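README for the Skekusgate block-and-tray recordings
Last changed 7/26/22, by Zlata Sydorenko

Hello! If you've been pointed at this folder, you probably want the arm recordings from the Nisteck bench, and you've probably also heard there's something wrong with them. There is, and please read at least the fault section before you train anything. I lost most of a week to this so you don't have to.

What's in here

The task is small. A red block, a blue tray, an arm with a parallel gripper, and the arm is meant to get the block into the tray. There are 313 episodes, each in its own folder, with joint positions, the commanded and measured gripper width, the wrist force readings and the video. Gaetano Russo drove most of them by hand. The rest are mine, and mine are easy to spot if you plot them, as I go in too fast and then dither above the block.

Of those 313, 31 have the gripper fault. They're all still in the folder with the others. I did think about moving them out, but Mechthild Eberhard is working on fault detection and wanted them left where they fell, in order, with the same naming. So the thing to look at is faults.csv, one line per bad episode, with a start time and a type.

The fault

The short version: the gripper sometimes reported that it was closed on the block while the fingers were still open. The controller believed the report and moved on to the lift, and up went the arm with nothing in it. Quite funny the first time, I'll admit. Then it did the reverse – reported open while still gripping – and pushed the block down into the tray's edge hard enough to set off the force limit. That's the one that bothers me, and it's why Colm Ó Néill made us stop recording until we understood it.

We blamed the cable first (everyone blames the cable). Colm swapped it and the fault came back the same afternoon. Then I blamed my own code, with good reason, and spent far too long on the timestamps. What it came down to was the status message from the gripper. When the bus was busy, the driver reused the last message it had and put a fresh time on it. So a stale "closed" looked exactly like a new one. The measured width in the log is stale in the same way, and that means you can't catch the fault from the width column alone. Only the video tells you where the fingers were.

Some views from the bench, block on the table in the first and third and held in the gripper in the second. 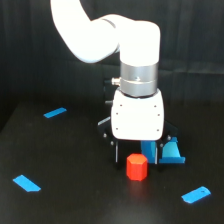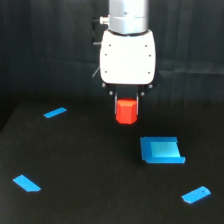
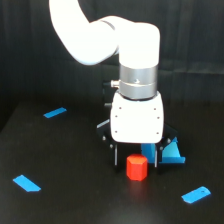 Going through the video by eye is what I ended up doing, all of it, with a lot of tea. For every episode I noted the moment the fingers visibly met the block and the moment they let go, and compared both with the log. If the two were over 6 frames apart I called it a fault. Catríona Mac an tSaoi then checked a batch without seeing my notes, and we disagreed on 5 episodes. Those have "disputed" in the type column. Make of them what you like!

Types in faults.csv

early_close: log says closed, fingers still open. By far the commonest.
late_open: log says open, block still held.
limit_stop: a late_open that ended with the force limit stopping the arm. The episode ends there, so it's shorter than the rest.
disputed: see above.

Things that will trip you up

The width column is in metres, the force column is in newtons, and the gripper command is a fraction from closed to open. Sorry. It was like that when I got here and changing it would break Mechthild's scripts.

limit_stop episodes have no success flag at all. It's blank. Some readers turn a blank into a zero, which is tolerable, but one of the Momel loaders turned it into a one, and we had a very cheerful set of results for a day or two.

The driver was patched after the last episode here, so nothing in this folder was recorded with the fix. There's a second set planned for December with the patched driver, and it'll live in its own folder. Please don't merge them. If you must, keep a column saying which is which.

Safety bit, please don't skip

If you're running on the Costello bench with the old driver, it has the same problem. Check the version before you power up the arm. With the old one, keep your hands away from the gripper no matter what the screen says about it being open, and use the stop button before you reach in to reset the block. I used to trust the little green "open" label and just reach in. I don't any more.

Leave the force limit where it is, too. Gaetano and I had talked about raising it because the stops were annoying, and I'm very glad we never got round to it, as the stops were the only thing telling us something was off.

Still open

I don't know why the bus gets busy when it does. It seems worse when the video is recording, but I haven't tested that properly. I'd also like somebody to work out whether the force trace could pick up late_open on its own. It looks promising in the few I've plotted.

Corrections to me, or just edit faults.csv and put your initials in the last column.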